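4.2 Sentencing for minor electoral offences

The second group of cases in the sample concerns offences committed by individual voters, as distinct from candidates, agents or party staff. These cases are small in number and seldom reported outside the local press. They matter to the argument of this paper because the sums and the votes involved are so slight that the sentence cannot be explained by the harm done to the result. In no case in this group did the unlawful vote alter the outcome of the contest in which it was cast.

The court registers for Kitton and Teltau were read in full for the period of study. They contain 1,968 entries under the electoral heading, the great majority of which are notices, adjournments and applications to correct the roll. Once these were set aside, 400 entries remained in which a named person was charged with an offence. Of those, 89 ended in a finding of guilt against a voter acting alone. The remainder were withdrawn, dismissed, or brought against persons holding some office in the conduct of the poll, and are treated in section 5.

The registers differ in how they set down the reasons for a sentence. Kitton clerks entered a short note in nearly every case, often no more than a line. Teltau clerks entered the sentence alone unless the magistrate asked for more. For Teltau it was therefore necessary to go to the case files, which are kept in boxes by year and not by subject. Where a file could not be found, the case was kept in the count but left out of the discussion of reasons. A reader who wishes to compare the two districts should bear this in mind, as the Teltau reasons come from a smaller and possibly less typical set.

Three kinds of conduct account for almost all of the convictions. The first is voting while barred by reason of an earlier sentence. The second is voting in two places, usually by a person who had moved house and remained on the old roll. The third is completing a ballot for a relative, most often an elderly parent. The law at the time drew no line between them. All three fell under the same section, with the same upper limit of five years' imprisonment, and the magistrate was free to impose anything from a warning upwards.

Practice did draw a line, and drew it sharply. Of the convicted voters, 29 were sent to prison. Every one of these had been barred by an earlier sentence. Persons who voted twice were fined, and persons who filled in a parent's ballot were in most cases warned and told to pay the costs of the hearing. The difference cannot be put down to intent. Several of those who voted twice admitted that they had known it was wrong, whereas a number of the barred voters said that they had been given a polling card and had taken it to mean that they were allowed to vote. The files contain little to suggest that this claim was looked into.
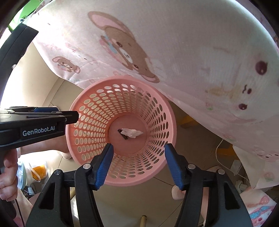
The case of Radwan may be taken as an instance. The defendant had completed a term of imprisonment and was under supervision in the community. A polling card was delivered to the address at which the supervising officer had placed him. He attended the polling station, gave his name, was found on the roll and voted. The matter came to light in June, when the roll was compared with the list of persons under sentence. He was charged, pleaded guilty on the advice of the duty lawyer, and received eight months. The magistrate's note states that the public must be able to trust the vote. It does not mention the card, nor the presence of his name on the roll, nor the part played by the office that had put it there.

A second case, heard in the same court and before the same magistrate, concerned a shop owner who had voted in both Kitton and Teltau. He told the court that he paid rates in both districts and thought it fair that he should have a say in each. He was fined. The note in his case refers to his standing in the town and to the distress that the hearing had caused his family. It would be unsafe to rest much on two files, but the contrast in tone is found again and again in the Kitton notes. Words such as "standing", "regret" and "family" occur in the notes on double voters. The notes on barred voters speak of "warning", "example" and "trust".

It may be objected that an earlier conviction is a proper ground for a heavier sentence in any field of law, and that the courts did no more than apply the usual rule. The objection has some force. It does not, however, account for the size of the gap. In other minor matters heard by the same courts, an earlier conviction moved the sentence up by one step, from a warning to a fine or from a small fine to a larger one. In electoral cases it moved the sentence from a fine to prison, with no steps between. There is also a difficulty of principle. For the barred voter, the earlier conviction was already an element of the offence, and without it there would have been nothing to charge. To count it again when passing sentence is to count it twice. Only one of the files examined shows a defence lawyer making this point, and the magistrate did not answer it.

Mansour has argued, in his work on the Sekema rolls, that the harsh treatment of barred voters should be read as a form of display. On this view the courts were speaking to a public that had been told that elections were open to abuse, and found in the barred voter a defendant for whom few would speak. Lahcen Mansour's evidence is drawn mainly from newspapers, and the present findings both support and limit his account. They support it in that the language of example is plain in the notes. They limit it in that most of the prison sentences were never reported, and so could have warned nobody beyond the courtroom. If display was the purpose, it was poorly served.

A simpler account is put forward here. The magistrates dealt every day with persons under sentence and had a settled way of dealing with them when they broke a condition. The barred voter came before the court in the company of a supervising officer, often on the same list as persons who had missed appointments or left their lodgings. The electoral charge was heard as though it were a breach of supervision, and the sentence was the one that a breach would commonly attract. The double voter came in by another door, as a member of the public with a summons in hand, and was treated accordingly. The law was the same for both, but the routine into which each of them fell was different.

This account has the merit of explaining the few exceptions. In the Teltau files there are barred voters whose supervision had ended by the day of the hearing, although not by the day of the vote. None of them was imprisoned. Their legal position was no better than that of the others, and one had voted in two separate polls. They attended without an officer, however, and their cases were listed with the ordinary summonses. The number is too small to settle the question, and the account is offered subject to what may be learned from districts where the listing of cases followed a different plan.

4.3 The work of the registration offices

Before turning to offences by officials, it is necessary to say something of how names came to be kept on the roll or removed from it. The duty to report a conviction lay with the court that passed sentence. The duty to act on the report lay with the registration office of the district in which the person had last lived. Neither law nor written guidance stated how soon the report was to be sent, or what was to happen when a person was released to an address in another district.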